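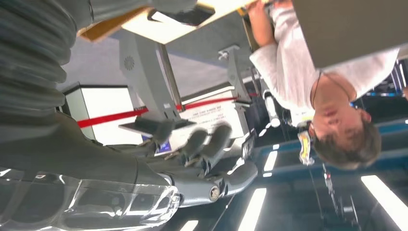
The Second Tray

My company sent me to the hall in Jirkden because I had once said, at lunch, that a machine could do my work. I set out trays in the canteen of Prosteck. It was a joke, but the manager wrote it down.

The stand of Farkska was behind a red rope. They had a hand there, a dark grey one, on an arm with a clear plastic cover, and they wanted to show that it could clear a table. I was given a badge and a white shirt. My task was to hold the tray and to tell them, as a person of the trade, if the work was good.

"You must not help it," said the engineer. She was a tired woman with a strong voice. "People always help. They move the tray a little, and then we learn nothing."

I promised not to help.

The first cup took the hand 49 seconds. I know this because the engineer said the number aloud and wrote it down. In our canteen I clear a table for four in 13 seconds, and I also wipe it, and I also answer if somebody asks where the mustard is. I did not tell her this. She had been working on the cup since December.

The second cup was better. The hand came down slowly, stopped above the handle, and waited. I do not know for what it waited. I have seen my grandmother wait like this before she picked up a needle. Then the fingers closed, and the cup came up straight, and the people behind the rope made a small noise.

The spoon was very bad. A spoon lies flat, and to lift it you must first press on one end, or push it to the side of the table, and this is a thing I did not know that I knew. The hand tried four times. Each time it touched the spoon correctly and came away with nothing.

"Do you think it can do your job?" a visitor asked me.

"It can do the second cup," I said.

He laughed, but I was serious. I clear 100 tables on a busy day, and there are days when I do not notice one of them. The hand noticed everything. It only could not lift a spoon.

At the end of the afternoon they turned off the lights of the stand next to us, which belonged to Hallgrímsson and sold dishwashers. The engineer went to find coffee. I stood alone with the arm and the tray and the spoon, and the hand began again, because she had left it running.

It came down. It touched the spoon. I looked to the left and to the right – and I moved the tray, a little, with my thumb.

When she came back the spoon was in the air. She looked at it for a long time, and then she looked at me.

"Again," she said, and took hold of the tray herself.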